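Warum hält ein Roboter eine Flasche fest? Automatisierung bei Vogler, für Kinder erklärt

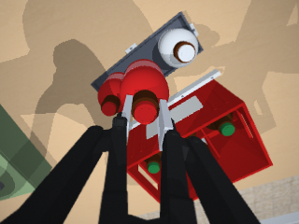 Vogler Getränkelager Honholm – Abteilung Sortieren und Packen, Kinderseite

Bist du schon einmal in einem Lager gewesen? Bei uns in Honholm kommen jeden Tag viele Flaschen an. Sie haben verschiedene Farben und müssen in den richtigen Kasten kommen. Früher haben das nur Menschen mit den Händen gemacht. Jetzt hilft ein Roboter mit, der bei uns Votetus heißt.

Das Bild kommt aus dem Computer. Wir haben dort den Arbeitsplatz nachgebaut, mit Flaschen, Tablett und Kasten. In so einer Computerwelt kann man üben, und wenn etwas herunterfällt, muss keiner Scherben wegfegen. Man nennt das eine Simulation.

Die rote Flasche steckt zwischen zwei hellgrauen Platten. Das sind die Fingerspitzen vom Roboter. Eine Platte drückt von links, die andere von rechts. Wenn sie zu schwach drücken, rutscht die Flasche weg. Wenn sie zu stark drücken, kann die Flasche kaputtgehen. Probiere es einmal selbst: Nimm einen Becher nur mit zwei Fingern und merke, wie viel Kraft du brauchst!

Schwierig ist auch, dass eine zweite rote Flasche ganz nahe daneben ist. Du siehst sofort, dass es zwei sind. Ein Roboter muss das erst berechnen. Im roten Kasten stehen schon Flaschen mit grünem Deckel, jede in einem eigenen Fach. Die weiße Flasche ist auf dem grauen Tablett.

Was hat sich für die Menschen geändert?

In unserer Abteilung arbeiten 22 Leute. Vor dem Roboter hat jeder von ihnen in einer Stunde ungefähr 40 Kästen gehoben und gefüllt. Davon tut am Abend der Rücken weh. Heute hebt Votetus einen großen Teil davon. Die Leute prüfen dafür, ob die Flaschen sauber sind, und sie stellen die Maschine ein. Dafür haben 18 von ihnen einen Kurs gemacht, der fünf Tage gedauert hat.

Nicht alle haben sich am Anfang gefreut. Einige hatten Angst, dass sie ihre Arbeit verlieren. Das ist eine ernste Sorge und man darf sie laut sagen. Bei uns wurde niemand entlassen, aber in anderen Firmen kann das passieren. Manche finden es jetzt auch ein bisschen langweilig, weil man weniger zusammen am Band steht und redet. Darum machen wir seit April eine gemeinsame Pause um 10 Uhr.

Kleine Wörter-Hilfe

Automatisierung: Eine Maschine macht eine Arbeit, die vorher ein Mensch gemacht hat.
Greifer: die Hand vom Roboter.
Simulation: eine Übung in einer Welt, die der Computer rechnet.

Im nächsten Teil besuchen wir die Halle Markska. Dort werden die leeren Kästen gewaschen, und es ist sehr laut.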